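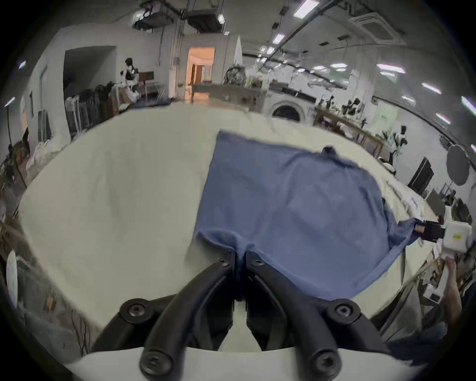
Slide 1: Blue cloth on the big table, with the clothing rack in the background.

Print this page | E-mail this page

The Flat Surface Problem
Speaker notes, Kyu-ri Ra
Trindovham Home Skills Evening, November

Leave slide 1 up while people find chairs. Say hello, thank Wenceslao Valdovinos for the introduction (he will go long, let him). I have 60 minutes including questions, and the questions will be about fitted sheets.

Opening. Ask who has a chair at home that holds clothes. Wait for the hands. Ask who has ever sat in that chair. Move on before anyone gets defensive.

Start with the table. I'm fond of a big table for laundry. You can lay a shirt out at full stretch and walk around to the sleeve that's giving you trouble. A cloth on top is nice too, though now you have two fabrics with wrinkles and only one of them is the job. Pull the tablecloth tight before you start. I skip this every time and then blame the shirt.

Point at the cloth, spread on the diagonal and bunched up on the right. Everybody lays things down at an angle, and then everybody folds at an angle and gets a parallelogram. Square it to the table edge first. Hem toward you, shoulders away, smooth from the middle out. Demonstrate with the gray T-shirt from my bag. If the gray T-shirt is still in the car, use my scarf and act confident.

Corners. Pull on two corners at once, gently, straight apart. Pulling one corner just moves the mess to the other end. (Pause here. Somebody usually says this is also true of their family.)

Then the rack. A rack is for things that will be worn on hangers. The floor under the rack is a second closet you never agreed to. Mine currently holds boots, a tote bag full of tote bags, and a lamp I was going to return to Drirkbridge. I have been going to return it since we lived in Pesberg.

Drink some water.

Next slide.

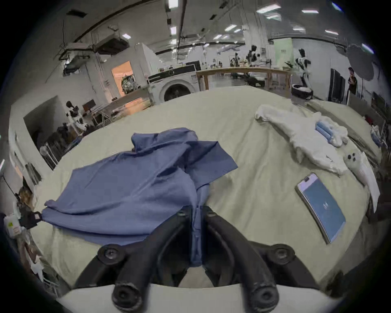 Slide 2: The bed, mid-sort. Shirt, towel, plush toy, paper, tablet.

Give them a moment to look and recognize their own bed. It usually gets a bigger laugh than I do.

The bed is the most popular folding surface in the country, I'd guess, and I understand why. It's large and you're going to have to clear it by 11 p.m. The trouble is that it takes anything. You put down a shirt and the towel comes along, then a toy, a piece of paper you need to deal with, and a tablet. Not one of those folds except the first two. Well, the paper does.

Give credit for the little light-blue bundle on the towel. Rolled up compact, ready to go. It just needs to leave. A finished thing sitting next to an unfinished thing will be unfinished by supper. Finished pile goes on the dresser, or in the basket, or on a husband.

My order for clearing a bed:
- Toys, papers and screens off first, all in one trip, without reading the paper
- Towels next, they're big and they make you feel competent
- Shirts
- Socks last, possibly tomorrow

On the crumpled shirt: find the collar or a shoulder seam before you do anything else. Shake once, hard. Lay it face down, sleeves in, fold up from the hem. I've folded over 4000 shirts, between my mother's shop on Chávez and three sons, and I still start some of them inside out.

If running late, skip the drawer dividers. If running early, do not add the drawer dividers.

Questions. Fitted sheet answer: roll it in a ball and put it in its own pillowcase. Take the applause or the silence, whichever comes. Remind them the handout is by the door and that the cookies are from Wenceslao, who would like the plate back.

Print this page | E-mail this page

We use cookies to remember your settings and improve this site. By continuing to browse, you accept our use of cookies. OK | Learn more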